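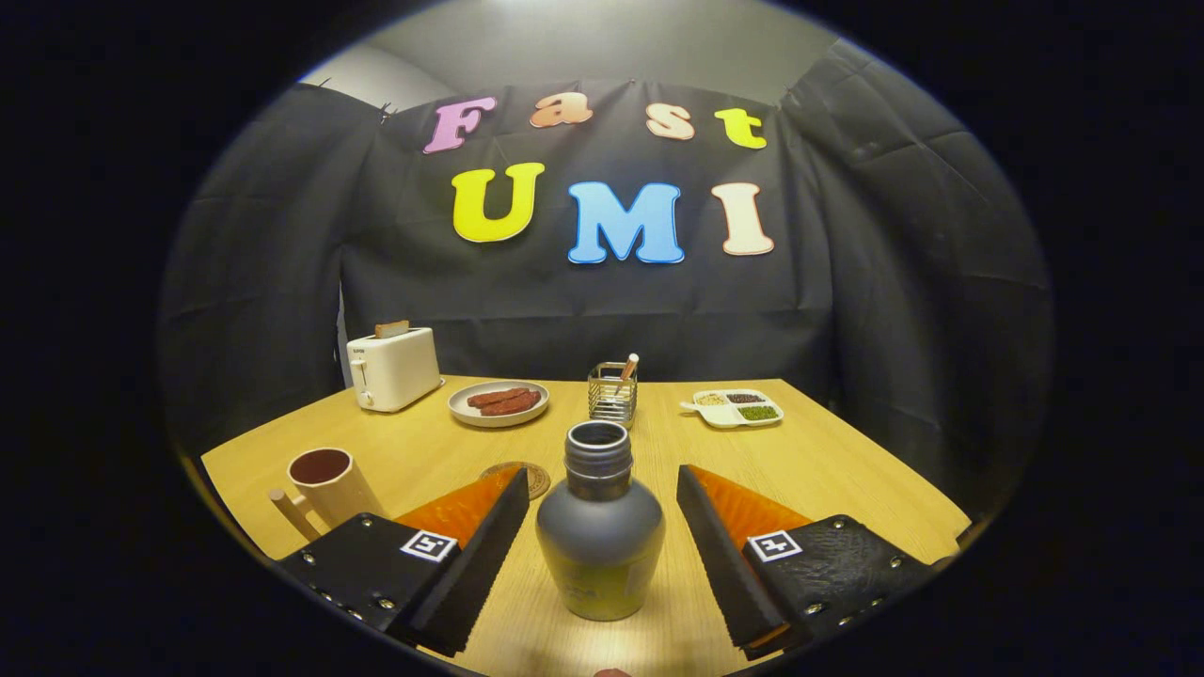 Ticket 113: Sourdough starter stalls overnight in proofing cabinet
Product: Bimen countertop proofer, two-shelf
Opened by: Bethel Woldegiorgis
Status: Resolved
Category: Temperature / Fermentation

Original report

Hi all! First, I love this proofer. I bake six loaves every weekend out of a normal home kitchen and it has made the whole thing so much easier. But since the start of December my starter has been refusing to double overnight, and I'd like to figure out why before the holiday baking gets going.

What I do: feed at 9 in the evening, equal parts starter, flour and water by weight, 50 grams of each. Jar goes on the lower shelf, lid resting on top but not screwed down. Cabinet set to 78 F. All through the fall it doubled by 5 in the morning like clockwork. Now at 5 it has gone up by maybe a third, with a few sleepy bubbles on the side of the glass. By noon it does get there, so it's alive!

Things I already tried:
Fresh bag of the same flour (Laaksonen whole rye). No change.
Filtered water in place of tap. No change.
Feeding in a clean jar. No change, but the jar looks nice.
Raising the setting to 82 F. A bit faster, then the top dried out and got a skin.

The display says 78 whenever I look at it. Kitchen is chilly at night because the thermostat drops at 10.

Bethel

Reply from support, 10:40 a.m.

Hi Bethel, thanks for such a thorough report, this helps a lot. Six loaves out of a home kitchen is terrific.

The display shows the reading from the sensor at the top rear of the cabinet. The jar is on the lower shelf, so the two can disagree quite a bit when the room is cold. Could you do the following tonight?

1. Put a separate thermometer on the lower shelf, next to the jar.
2. Put a glass of water on the same shelf and take its temperature in the morning.
3. Note where the cabinet is standing and what is behind and under it.
4. Check that the water tray is seated all the way back.

Please leave the setting at 78 so we have something to compare with. Also, which firmware do you have? Hold the timer button for five seconds and it scrolls past.

Customer reply, 6:15 a.m.

Okay this was fun. I set an alarm and checked at 2 as well, because I couldn't help myself.

Lower shelf at bedtime: 76
Lower shelf at 2 a.m.: 70
Lower shelf at 5 a.m.: 68
Glass of water at 5 a.m.: 67
Display the entire time: 78

So there it is, ten degrees off by morning! The tray was seated fine. Firmware scrolls past as 19.

The cabinet is on a stone counter, under the window. I moved it there after Thanksgiving to make room for the stand mixer. Before that it lived on my Jukomwood butcher block on the other side of the kitchen. I didn't mention it because I honestly didn't connect the two.

Reply from support, 9:05 a.m.

Those numbers are wonderful, thank you for the 2 a.m. reading. I think there are two things going on.

The first is the counter. Cold stone pulls heat out through the base, and the lower shelf is only a couple of inches above it. Firmware 19 also has a night mode that slows the fan between 11 and 5 to keep the noise down. With a slow fan the warm air stays at the top by the sensor, the heater switches off early, and your jar sits in the cool part.

Two changes, one at a time please so we can tell them apart:

Night one: turn night mode off (Settings, Fan, Night, Off). Leave the cabinet where it is.
Night two: leave night mode off and move the cabinet back to the butcher block, or put a folded towel or cork mat under the feet. Keep the vents on the underside clear.

Keep the same feeding both nights. If your rye is stored somewhere cold, let it come up to room temperature first.

Customer reply, 6:30 a.m., two days later

Results!

Night one, night mode off, still on stone:
Lower shelf at 5 a.m.: 73
Starter up by two thirds, domed on top, smelled like yogurt

Night two, night mode off, back on the butcher block:
Lower shelf at 5 a.m.: 77
Starter doubled and then some. It had pushed the lid up!

I'm so happy. I baked two rye loaves straight away and the crumb is the best I've had since October. The fan is a little louder but I sleep at the far end of the apartment — I can't hear it at all.

Two follow-up questions. The flour was in the garage, so it was going in cold this whole time. Does that matter much at 50 grams? And I have a Ukex probe thermometer with a long cable. Can I run the cable through the door seal so I can watch the jar without opening up?

Reply from support, 11:20 a.m.

That is a great result, and a lid pushed up is a fine thing to wake up to.

Cold flour at that amount costs you a little time at the beginning, maybe half an hour. For a big dough it matters more. An easy fix is to use slightly warmer water in the mix and check that the finished paste is in the mid 70s.

A thin flat cable through the seal is fine. Run it through the lower hinge corner, where the gasket is softest, and close the door gently. A round cable thicker than a phone charger cord tends to leave a gap, and then you get the dry skin you saw at 82. Keep the tray filled and that should stay away in any case.

One more tip for the big baking days: with both shelves loaded, swap them top to bottom after 40 minutes and the loaves will come up much more evenly.

I've added your readings to the notes for the night mode setting. Okay to close?

Customer reply, 12:02 p.m.

Yes, close it! Cable goes through the hinge corner beautifully. I'm going to try a panettone next, so you may hear from me again — it wants 12 hours at 80 and I have no idea what I'm getting into.

Ticket closed
Resolution: Night mode fan setting turned off; cabinet moved off stone counter
Parts sent: None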